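Fosteo Suturing Practice Set

Data card, release 3

Summary

Fosteo is a collection of suturing recordings made on tissue at the Lesham skills lab. It covers the needlework itself: picking up the needle, setting it at a usable angle, driving it, pulling thread through and tying off. There are 435 clips in this release. Each one comes with a short text file of labels and a notes field, which may be blank.

The set was put together by Charalambos Economou and Atif Mirani. Economou ran the bench sessions and wrote the label guide. Mirani did most of the labeling and looks after the files. Last updated 11 March 2023.

What is in the folder

clips/ holds the recordings, one file per attempt.
labels/ holds one text file per clip, with the same base name.
guide/ holds the label guide and the list of changes to it.
splits/ holds the train, validation and test lists.
stills/ holds single pictures used in the guide and on this page.

Clip names start with the session number, followed by the task code and the attempt number. Attempt numbers are not always continuous. Where a number is missing, the attempt was stopped before the needle was picked up and we did not keep it.

Tasks

The task codes are:

PU, pick up the needle and set it in the jaws
DR, drive the needle through one edge
PT, pull the thread through
KN, tie a knot
RS, running stitch, several bites in a row

PU and DR make up most of the set. RS is the smallest group and also has the longest clips. If you only want short, clean examples of one action, leave RS out.

Materials

All threads in the set are dark. We tried a lighter one in February and dropped it, as the tail could not be followed against pale tissue. Dark thread has the opposite problem and gets lost when it lies over a drape or falls into shadow at the side. Labelers were told to mark the tail as "not seen" in those cases and not to guess from where it was a moment earlier.

Needles are curved. The size is given in the label file when it was written down at the bench. It was not written down for the first sessions, and those files have "unknown" in that field. Please don't fill it in from the pictures.

Tissue was laid over a support so that the work area sits higher than the rest. This makes the middle brighter than the sides. The surface color varies a lot, even inside one clip, from pale pink to deep red, and a model that relies on color to find the work area will do badly on some sessions.

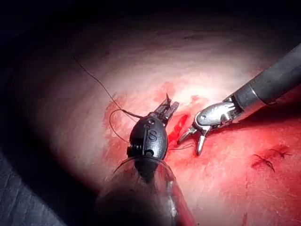

Labels

Every clip has a start and end time for each step it contains. On top of that, selected stills have point labels for the needle tip, the place where the jaws hold the needle, the place where the thread leaves the needle, and the free end of the thread. A point can be marked as seen, partly hidden or not seen.

The grip label has 5 values: near tip, middle, near thread end, changing and no grip. "Changing" means the needle is being turned or passed. It caused the most disagreement between the two labelers, mainly over when it begins. The rule we settled on is that it begins at the first movement of the needle relative to the jaws, however small. Labels made before that rule were redone.

Thread state is labeled as slack, tight or caught. "Caught" is used only if the thread is stuck on something other than the tissue edge it is passing through. A loop resting on the surface is slack.

Blood or red staining is recorded as none, light or heavy for the clip as a whole. It is a rough label, done by eye, and was added late at the request of the Konstantinidis group, who wanted to sort clips by it. We did not measure anything.

Splits

The lists in splits/ are made by session, so clips from one session never appear in two lists. Please keep it this way if you make your own. Clips from the same session share tissue, lighting and thread, and mixing them gives scores that are too high.

Known problems

Glare on clear plastic parts can hide the thread for short stretches.

The sides of the picture are dark in most sessions. Points placed there are less reliable than points near the middle.

Three clips in the KN group have the steps in the wrong order in the label file. The times are right. They are listed in guide/changes and will be fixed in the next release.

The notes field was typed by hand and has not been cleaned. Expect short forms, typing errors and a few remarks in Greek.

What it should not be used for

The set says nothing about how well a stitch would hold or heal. No one checked the finished stitches for strength. It should not be used to grade trainees, and it should not be used to plan or guide work on patients.

Getting the files

Copies are kept on the Ernum server. Write to Atif Mirani for access and say which parts you need. The labels and splits are small and can be sent alone. The clips folder is large, so allow time for the transfer.

If you find a wrong label, send the clip name, the time and what you think it should be. Corrections go into guide/changes with the date and the initials of the person who made them.

Changes in release 3

Added staining label.
Redid "changing" grip labels under the new rule.
Moved one session from validation to train after finding it shared tissue with another.
Removed the light thread clips.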